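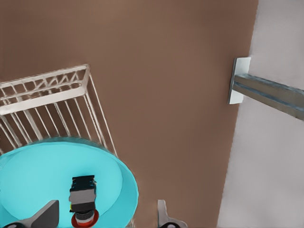 Figure 1. Simulated wrist view, dish-to-rack task set. Gripper fingers at lower edge, target object between them on the cyan dish, wire rack at upper left.

Stusum Project - Progress Report to Plulitz
Work package 2: Pretraining in simulation for tabletop manipulation
Prepared by Glenys Edwards, Flustthorpe site
13 Oct 2026

1. Status summary

Work package 2 is on schedule except for the real-arm evaluation, which has slipped into the next period (section 5). The simulated task set is frozen. The main comparison between wrist-only and two-view policies has been run to completion, and the results are given in section 3. Spending is within the approved budget line. No change to scope is requested.

2. Work carried out

2.1 Task set

The task set now stands at 185 scene variants. All variants share a table surface and a wire rack, and differ in the type, color and placement of dishes and small objects. The set was frozen at the start of this period so that all policies reported below were trained and tested against the same scenes. Two variants from the earlier draft were dropped because the rack and the dish were placed so that their collision shapes overlapped at reset, which pushed the dish sideways before the policy had issued its first command.

2.2 Demonstrations

We collected 739 teleoperated demonstrations in simulation. Operators worked from the wrist view and the fixed overhead view together. Demonstrations were kept only if the object ended at rest in the goal region with the gripper open and clear of it. Failed attempts are stored separately and were not used in training.

Recording format was changed early in the period. Gripper commands are now logged as target opening width; the previous open/close flag lost information on slow closures, and policies trained on it tended to close at full speed and tip tall objects. Older recordings were replayed and converted where the replay reached the same end state. Those that did not were discarded.

2.3 Rendering

Lighting direction and surface tone are now sampled per episode. Camera pose on the wrist mount is also perturbed by a small amount at reset and then held fixed. Perturbing it at every step was tried and abandoned - the policies learned to ignore fine position cues, and placement error went up.

3. Result: wrist-only against two-view policies

The question set out in the work plan was whether a policy given only the wrist image can match one that also receives the overhead image. The two policy types use the same network size, the same demonstrations and the same training length. Each was evaluated over 400 episodes, with identical starting states for both.

Grasping. No meaningful difference was found. Once the object lies between the fingers, the wrist image contains what is needed to close on it. The wrist-only policy was slightly slower on approach and made more small lateral corrections before closing.

Placing. The two-view policy was clearly better. Errors by the wrist-only policy were concentrated in episodes where the goal region left the wrist image during transport. In these the policy either stopped short or continued on its last heading until the episode timed out.

Partial occlusion. Scenes in which a dish hides part of the rack were the hardest group for both policies. Figure 1 is representative of the geometry: the rim of the dish covers the lower ends of the rack wires, and both dish and rack run out of the image. The wrist-only policy has to judge the position of the rack from the part that remains visible. Inspection of failures suggests that it uses the top bars of the rack as its main cue, and that it fails when these too are out of view.

We then tested a short image history as a substitute for the second camera. Giving the wrist-only policy the last 6 frames at reduced resolution recovered most of the loss in placing and had no effect on grasping. Longer histories gave no further gain and made training less stable. Training cost rises with history length, but stays well inside the compute allocation.

4. Limits of the result

All figures so far are from simulation. The rendered surfaces are smoother and more uniform than those on the bench, and thin structures such as rack wires are drawn without the highlights and blur of a real lens. We expect the occlusion group to be affected most. Contact between small objects and dish rims is also simplified; the simulator permits a lean against the rim that we have not been able to reproduce with physical parts.

The comparison covers one gripper geometry only. Wider fingers would hide more of the object at close range, and the grasping result should not be assumed to hold for them.

5. Delays and risks

The real-arm evaluation was planned for October. The replacement wrist bracket from Mkhize arrived with the wrong bolt pattern and has been sent back. Until it is replaced the camera cannot be held at the pose used in simulation, and there is little value in running the tests at a different one. Bench calibration is otherwise complete.

A second, lower risk is the overhead camera. If history-based policies transfer well, the overhead camera could be left out of the final system. If they do not, it must be kept, and the cable routing at Flustthorpe will have to be redone.

6. Plan for the next period

- Fit the corrected bracket and repeat hand-eye calibration.
- Run wrist-only, wrist-with-history and two-view policies on the real arm, using a subset of the frozen scenes.
- Add sampled blur and wire highlights to the renderer, then retrain the history policy once.
- Write up the camera comparison as a technical note for Plulitz.

The demonstration set and the evaluation logs are available to Plulitz staff on the project share. The scene files will be added when the renderer changes are complete.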